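Best way to mic a trombone in a small ska band?

Posted by Mesau

We're a seven-piece and our trombone keeps getting lost live. The trumpet and sax cut through fine. Last show I was on a borrowed vocal mic on a straight stand and the sound guy said he had me at full volume with nothing left. The room holds about 70 people. Clip-on, or a better mic on a stand? I can spend a little but not a lot.

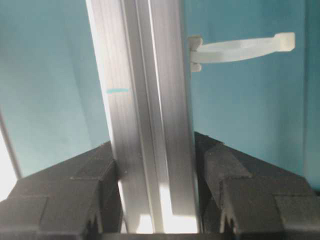

Mendon, March

Forgot to say that we play there again on a Wednesday, load-in at 6, and there are 13 channels on the desk after the drums are done.

Stullident

Get a clip-on. I move around a lot and never went back to a stand. Check the clip fits your bell rim before you pay.

Vasiliu

I'd try the stand again first. A room that size doesn't need much mic for a trombone, and a decent dynamic will do it. Point it slightly off the center of the bell and stay within a foot of it. Most players drift back when they read or dance, and the level drops fast. Ask the sound person to cut some low mids on the guitar and keys, which sit right where you play. Also turn the horn monitor down if it's feeding back, as that may be why you had nothing left. If you do go clip-on, check whether it needs phantom power. Mine did, and the club had 28 channels and a dead supply.
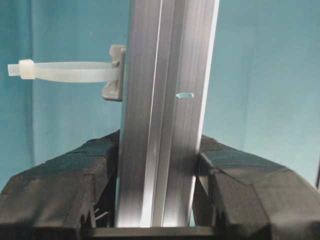

Can two horns share one mic?

They can if they stand close and play at the same level, but a trumpet will usually bury a trombone, so put the sax and trumpet together and keep 2 mics for the section.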